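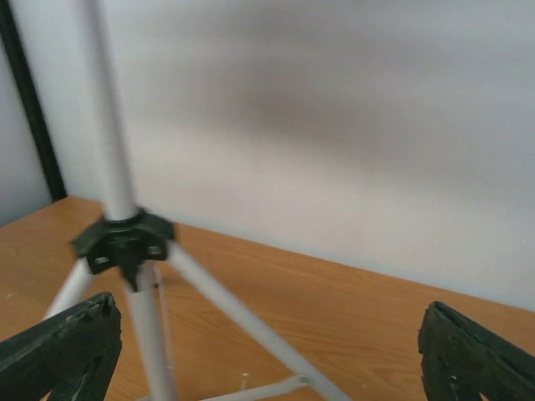 Figure 7.1 The hub of a white tripod stand, where the legs meet the central pole.

Chapter 7
Reporting on a Musician's Health

Fans want to know when a singer cancels a show, and they want to know why. A reporter on the music desk will get this kind of story several times a year, often late on a Friday and often from a single post by a bandmate. This chapter covers what to do between reading the post and publishing the first paragraph.

We begin with the case of Baptiste Besson, singer with the group Alham. In December his label, Fesard, called off 26 concert dates and gave "medical reasons" as the cause. Within an hour a former drummer, Gaëtan Cordier, had named an illness online. His post was shared 522 times before noon. Three music sites ran the name of the illness in their headlines. The label had not confirmed it, and two days later it issued a correction.

Inès Perrin, then a junior reporter at the weekly Delorme, held her story to four sentences. She said the tour was off, gave the label's wording, told ticket holders how to claim refunds, and left the illness out. Her notes are reprinted in Section 7.4.
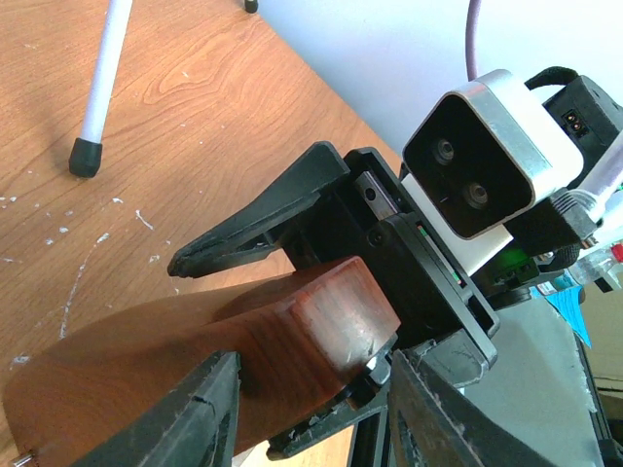 Figure 7.2 Foot of a white stand on a wooden tabletop.

Key terms in this chapter: attribution, secondhand source, holding statement, right of reply, correction.

7.1 Who Is Speaking?

A statement about a person's health can come from the person, the family, a manager, a label, or a friend. Each has a different claim to know. Write down the speaker's name and connection to the artist before you write anything else.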